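Sep 17, 2018

Morning

Started the cabbage before breakfast. Two heads, cored and sliced thin, with salt at 2 per cent of the weight. Grigoris Psarras told me last winter that I was using too much, and going by the January jars he was right. They never got properly sour and we ended up rinsing them under the tap before we could eat them.

Squeezed it by hand until there was enough brine to cover, then packed it into the big crock with caraway in half and nothing in the other layer. Plate on top, stone on the plate. The larder was at 20 degrees when I looked, a bit warm for the first few days, so I moved the crock down to the floor by the back wall.

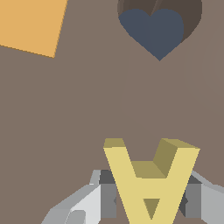
Afternoon

Walked to Konstantinidis for dill and came back with beetroot as well. The dill was going yellow but it will do for cucumbers. Volodymyr Nechyporuk rang about his kvass — it has gone slimy again, almost 6 litres of it. I said to throw it out, scald the jar and start with less sugar. He wants to try rye crusts this time.

Evening

Checked the crock at 8. Brine still over the plate, no bubbles yet. Peeled the beetroot and left it in cold water for tomorrow. Need new rubber seals for the small jars.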